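Folding whites so they stay folded (and fit in the basket)

I have folded a lot of white cotton in my life. Tea towels, flour cloths, hand towels, singlets, the big floppy squares we drape over rising dough. For a long time I did it badly and quickly and then wondered why the cupboard looked like a burrow. So this is my method, start to finish, for one plain white cloth on a flat table. It suits tea towels and hand towels best, and there's a bit further down for shirts.

You need a clear, flat surface at a height that doesn't hurt your back, and a basket close enough to reach without walking. That's the whole kit.

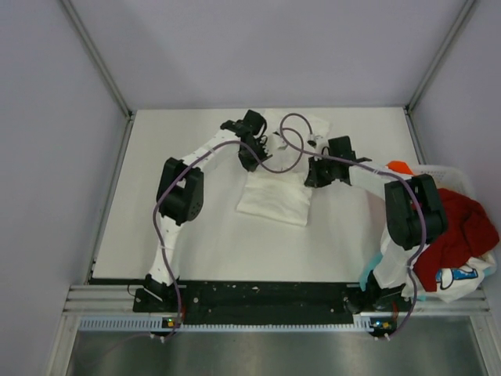

Derneck, June 5, 2019

A neat front edge is what you're after. If the bottom of the fold is smooth and square, you can get away with a bit of crumpling at the top, and I usually do. The front edge is the one that faces out of the cupboard, so it's the one I fuss over.

Right, from the beginning.

Shake it first. Hold two corners and give it one good crack, the way my aunt did on her back steps at Zeselham, hard enough to make the dog leave. Cotton that's been sitting in a basket sets into its creases and you'll never smooth them out by patting. If it's very bad I flick a little water over it and leave it for ten minutes while I put the kettle on.

Then lay it down with the long side running left to right. Don't worry about it being straight yet. Get it on the table, find all four corners (one is always tucked under, always) and pull them out to where they belong. Sweep your palms from the middle outwards. I go left and right first and then away from me, and then I go back for the side that has bunched up, there's usually one.

If you're working white on white, like a pale cloth on a pale table, you'll find it surprisingly hard to see the edges! The creases throw a faint shadow and that's about all you get to go by. I turn a lamp on at one side when it's getting dark. Bautista Maldonado, who taught me most of what I know about linen, did it all by feel and thought my lamp was very funny. He could find a hem with his thumb faster than I could find it with my glasses on.

Now the first fold. Take the top two corners, one in each hand, and bring them down to meet the bottom two. Pinch the corners properly, thumb on top and finger underneath, and keep a bit of tension between your hands as you bring it over. If you let the middle sag it lands in a pleat and you have to start again. Lay it down from the bottom edge up, so you set the front edge first and let the rest settle behind it.

Smooth that down before you do anything else. I know it's tempting to get straight on to the next fold, and with a stack of eight to get through I've certainly done it, but every wrinkle you leave in now gets doubled when you fold again.

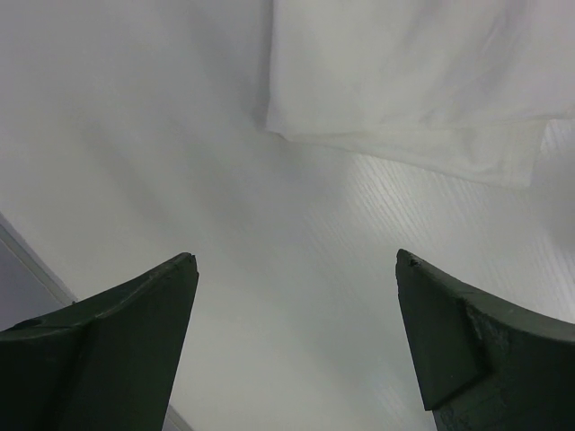

Second fold. Go side to side this time, right over left if you're right-handed. Line up the front corners and let the back ones look after themselves. Old tea towels are never truly square anyway, they've been pulled about on the line for years, and if you try to match all the corners at once you'll go mad. Match the front two and press along the fold with the side of your hand.

For a hand towel, stop there. For a tea towel I do one more, front to back, which gives me a tidy little rectangle that sits nicely on a narrow shelf. My bigger dough cloths (600 mm or so along the long side, I bought them as a bundle from Kullulier when they were clearing stock) get folded in thirds for that last bit, because halves come out too fat and they topple.

A few people have asked about fabric softener. I don't use it on tea towels, it makes them slide around on the dishes without picking up any water. Towels, please yourself.

Shirts and singlets

Much the same idea, except you start with it face down. Smooth the back, fold each side in towards the middle so the sleeves lie flat down the length of it, then bring the bottom hem up in two goes. Turn it over at the end and tug the neckline straight. A shirt bunches at the sides where the seams are, so run your hand down each seam before you fold it in. You can't flatten it afterwards, I've tried.

If you can't tell whether something in the heap is a towel or a shirt until you spread it out, well, spread it out. I have folded a singlet as a tea towel more than once and only found out when I went to dry a saucepan.
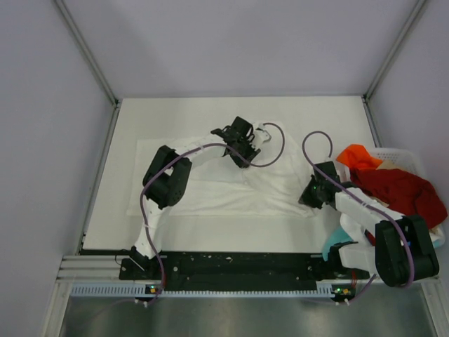
Picking it up without wrecking it is the bit most how-tos leave out. You've got a lovely flat rectangle and then you grab it by one corner and it all falls open. Slide one hand right underneath from the side, palm up, until your fingers come out the other end, and put the other hand flat on top. Lift it like a sandwich. Into the basket it goes, folded edge first.

I like a plastic basket with slots in the sides so the air gets through, especially in September when nothing in this house dries completely and things go musty if they're packed in tight. Stack them flat with all the front edges facing the same way. If the pile gets much above the rim, start another one.

Trinidad Paredes wrote to me after the last version of this page to say she stands hers upright in the drawer like files, and I've been trying that with the hand towels. It does look good and you can see every one of them. You need that last fold in thirds for it to work, though, or they slump over as soon as you take one out. I put a row in the second drawer at Đoàn, where I help with the lunches, and it lasted until somebody went looking for the potato peeler.

Common problems

Edges don't line up: check the first fold. If that one is crooked they'll all be crooked. Open it right out and go again, it takes less time than fiddling.

A lump in the middle: a corner has been folded under. Feel for it with your flat hand.

The fold springs open: it's either too thick (try thirds in place of halves, or one fewer fold) or it has been starched by the sun. Leave it under the rest of the stack overnight.

Fluff all over the table: wipe down before you start, not halfway through. White cotton picks up everything, and dark fluff off a jumper will sit on a white tea towel until the next wash.

Fitted sheets I'm leaving for another page. I do have a way of doing them but it takes two people and a fair bit of floor.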